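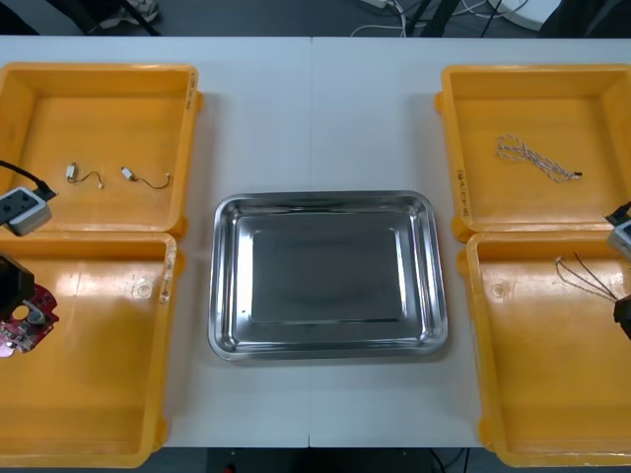 Reading time: 2 min

4.2 Suspensions and what follows them

The claim that paid suspension of senior officers protects public trust is repeated often and tested rarely. Ashworth and Sowa (2016) report a gain in trust in Tostton after the deputy chief was sent home on full pay, but their survey reached only people who had already contacted the town hall. We doubt it tells us much about anyone else.

Our own survey, closed on March 10, 2018, drew 758 replies from Tostton and Grornlow. As Figure 3 shows, trust in the police hardly moved between the two rounds. Where it did rise, in two Grornlow wards, a new station had opened in May, and we cannot separate the effects.

Figure 3. Mean trust in local police by ward, before and after suspension (scale of 1 to 5).

Koskela and Toivonen argue that the wording of the mayor's statement matters more than the suspension itself. Perhaps so. Their evidence is three press notices, all from Firden, and none was shown to residents. Ninh's reply to them raises the same objection, though his figures are no larger.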